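From: Nnamdi Nwachukwu
To: linens list
Date: April 9, 2018
Subject: Re: cleaning cloths, folding and the shelf at Kulholm

On the cloths, Ikechukwu Okafor wrote:

> The order for Kulholm came to 200 cloths. After the first wash I had 177
> on the shelf and the others still in the machine room. Two things I'd like
> settled before the next order. Do we fold them or just drop them in the
> bin? At Wirolholm they fold in quarters and it takes up most of a
> shift. Also, are we keeping the colors separate? I have green ones in
> with the white towels now.
>
> Ikechukwu

Ikechukwu,

Keep the colors separate. Green goes on the second shelf, towels below. Isah put labels on the shelf edges in October, and if they have come off there are more in the desk drawer.

On folding, I would go with one fold in half and then in half again for anything that goes out on a cart. Cloths for the workroom can go in the bin as they come. They get crumpled again the minute they are put down on a table. 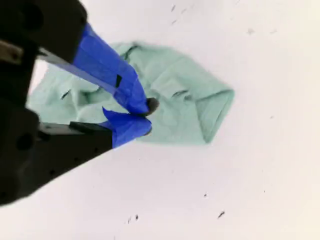

Do the green cloths need to be washed before they are used the first time?

Wash them once in warm water, by themselves, with no fabric softener. New ones shed lint and don't pick up water well until they have been through the machine.

The dryer at Kulholm runs hot, so use the low setting and take the cloths out when they are still slightly damp at the hems. Lay them flat on the table for a few minutes, then fold. A full load is 94 cloths. More than that and the ones in the middle come out wet.

For the carts, put 8 in each tray with the folded edge facing out. Sakari asked for that because they catch on the tray lip the other way around. Anything with a torn hem goes in the rag box under the sink. Please don't put those back on the shelf, even at the bottom of the stack.

I will send the next order on Friday. If you want a different size for the windows, tell me before then.

Nnamdi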